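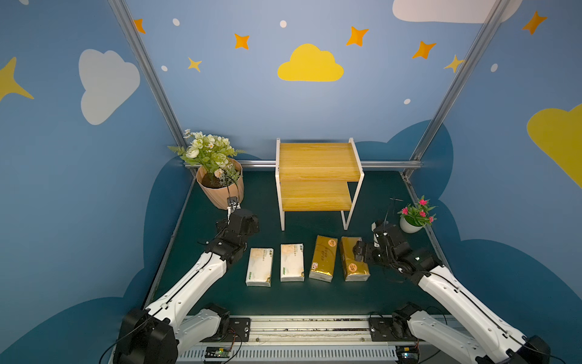
Ticket: second cell at Drondale, what do we need to buy and what can wait

Status: Open
Queue: Equipment and purchasing
Raised by: Aled Humphreys
Needed by: Wednesday, before the order cutoff

Summary

Need a parts list and a budget number for a second two-arm cell, same layout as the one we're running the tissue packs on. Also a pile of wear items for the existing cell that never got a line in last year's budget and have been coming out of the general consumables code. Wynne won't take any more on that code. Fair enough.

Putting both on one ticket so they get approved together. If they need splitting, split them, just tell me first.

What we have now

- two arms, front rail mount
- black mounting plate per arm, bolted
- extrusion frame, printed walls, teal-green tabletop
- boards and cabling at the front, below the rail, exposed
- props: artificial flowers, small pink plant, two-tier shelf
- packs for the pick work: white/cream and gold wrappers

Want the same again. Not asking for anything fancier. The arms are fine for this work and we have the spares drawer set up for them, changing model now would mean two of everything.

Log

8:40 am
Asked Mamik for a quote on two arms, one rail, two mounting plates. Told them same spec as last order. They want the last order number. Can't find it. Will look.

9:15 am
Found it, was filed under the frame instead of the arms. Sent.

9:50 am
Gripper fingers. Current stock of spares is one set, and that set is already worn at the tips. Ceteva sell them in packs, minimum order is 36 fingers. More than we'd get through in a year with one cell, about right for two cells if we keep going at the present rate. Have asked if they'll do a half pack. Not hopeful.

10:05 am
Side question for whoever knows, do we have the finger drawings? If so printing our own becomes an option for the practice runs and we keep the bought ones for the real sessions. Soft film wrappers are hard on a worn tip, you get one side gripping and the other sliding. I'd rather not find out about a bad batch of fingers halfway thru a session.

10:30 am
Tabletop. Surface on the current cell is scratched and scuffed, and it throws glare in the wrist view. Options:

1. Replace the sheet, same colour, same finish
2. Replace with a more matte sheet
3. Leave it, budget it for next year

Prefer option 2 on both cells so they match. If the second cell gets a fresh matte top and the first keeps the old one, we'll be comparing results off two different surfaces and someone will ask about it in a month. Cost per sheet is small next to the arms. Freight is the annoying part, the sheets ship flat.

11:10 am
Ceteva came back. No half packs. 36 or nothing. Price holds for 60 days.

11:25 am
Covers for the boards. Not on the original build, we just never did it. For the new cell I want them in from day one and retrofitted on the old one while we're at it. Simple folded cover, either side, with a slot for the cables. Can do in house if somebody has an afternoon. Adding a small materials line.

11:40 am
Mamik quote in. Arms and rail OK. Mounting plates are now listed separately from the arms, last time they were included. Queried it.

12:20 pm
Lunch. Back at 1.

1:05 pm
Packs. This one keeps getting missed so writing it down properly. The tissue packs are a consumable. The wrapper gets soft and creased after enough picks and then it doesn't behave like a new one. Up to now people have been buying them out of pocket and claiming back, in whatever wrapper the shop had.

Proposal: one bulk order, 100 packs, split between the wrapper types we already use, held in the store cupboard. Each cell draws from the same stock. Retire a pack when the film is visibly tired, don't wait for it to split.

Also need a line for the larger boxed type with the stiff sides. Less wear on those, so smaller qty. Leaving that blank till somebody gives me a number.

1:30 pm
Props. Second two-tier shelf, second set of flowers, second small plant. Cheap. But they have to be the same ones or near enough, and the flower arrangement is the one I'm worried about, don't know where it was bought. Beca might.

1:45 pm
Printed wall panels. We have the artwork file (sky, clouds, stars). Printer needs 10 working days. Not on the critical path if the frame extrusion takes as long as it did last time.

2:10 pm
Mamik on the plates: they changed how they bundle. Plates are extra now. They will hold the old price if we order four, so two for the new cell and two spares. Taking that I think. Spare plates would've saved us some grief when we moved the left arm.

2:20 pm
Draft list, in the order I'd cut from if Wynne pushes back (bottom goes first):

- arms, two
- rail, one
- mounting plates, four
- extrusion and brackets for frame
- gripper fingers, one pack of 36
- matte top sheets, two
- tissue packs, 100
- board covers, material only
- wall panels, one set
- props

Happy to argue about the order. The panels look like a luxury and they aren't really, background wants to match across cells, but they can arrive a bit after everything else.

2:35 pm
Floor space. Measured the bay beside the current cell. 46 cm clear on the left once the second frame is in, which is enough to get a person in sideways with a hex key and not much else. If we turn the new frame a quarter turn we get a proper walkway but lose the bench. Somebody else's call. Needs to be decided before the extrusion is cut because the rail side has to face where people stand.

2:50 pm
Checked how much we actualy lean on spare fingers. Went back over the maintenence notes. Most of the swaps are one side only, left or right, hardly ever the pair. So a pack of 36 goes further than it sounds if we stop swapping in pairs out of habit. Adding that to the justification.
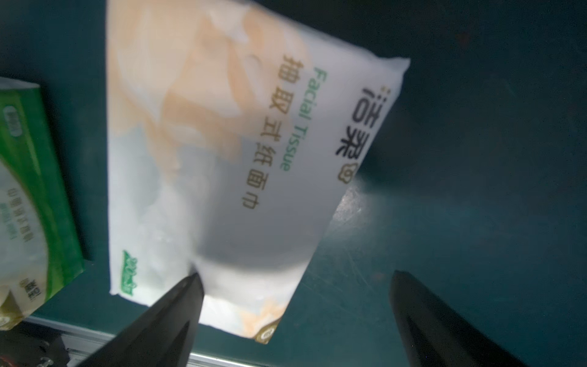

Beca Llewellyn, 3:05 pm

Read through. Mostly fine by me, few things.

Don't swap one side only. We did that for a while and the grip centre drifts, you end up redoing the offsets. Pairs, always. So 36 fingers is eighteen changes, put that in the justification instead, it's the number Wynne will ask for.

Tabletops yes, option 2. Get a sample offcut first though. Matte on a web page and matte under our lights are two very different animals.

Flowers: garden centre near Drondale, I have the receipt somewhere. Will photograph the tag and attach.

Boxed type, put down six per cell. They last.

And you've got no line for wrist cameras. One spare at least. If one goes we lose that arm for as long as the post takes.

Aled Humphreys, 3:20 pm

Right, pairs. Struck the 2:50 note from the justification, leaving it in the log so the next person doesn't have the same bright idea.

Boxed type now twelve total. Camera added, two not one, the freight's the same either way. Slotted under gripper fingers.

Do you want the offcut before I place the order or can I order and swap if it's wrong?

Beca Llewellyn, 3:25 pm

Before. They don't take cut sheets back.

Aled Humphreys, 3:40 pm

OK. Pulling the sheets out of Wednesday's order and putting them on a second PO so they don't hold up the arms. Means the new cell starts without a top, which is fine, frame won't be up by then.

Asked the sheet supplier for an offcut. They'll post one, no charge.

Aled Humphreys, 4:15 pm

Wynne looked at the draft. Comments as passed on to me: arms, rail, plates and fingers OK in principle. Wants the tissue packs on their own consumables code with a yearly figure, so we're not back every few months. Panels deferred to next quarter unless we can show why. Props OK, under petty cash.

On the panels I'm going to push once more. Will write two paragraphs tonight and no more than that. If it's still a no we run the second cell with plain walls for setup and only start proper sessions once the print turns up.

Beca Llewellyn, 4:30 pm

Plain walls for setup is fine. Just label anything recorded in that time so it doesn't get mixed in.

Still need an answer on which way the frame faces. I vote quarter turn, lose the bench. It's only got boxes on it.

Aled Humphreys, 4:45 pm

Seconded. Will redo the floor sketch with the quarter turn and check the power lead reaches.

Outstanding

- floor sketch, Aled
- flower tag photo, Beca
- finger drawings, still no reply from anyone
- offcut to arrive, then second PO
- yearly figure for packs, start from 100 and see how fast two cells go through it
- panels, waiting on Wynne
- Ceteva price runs out in 60 days, don't let it lapse

Leaving open.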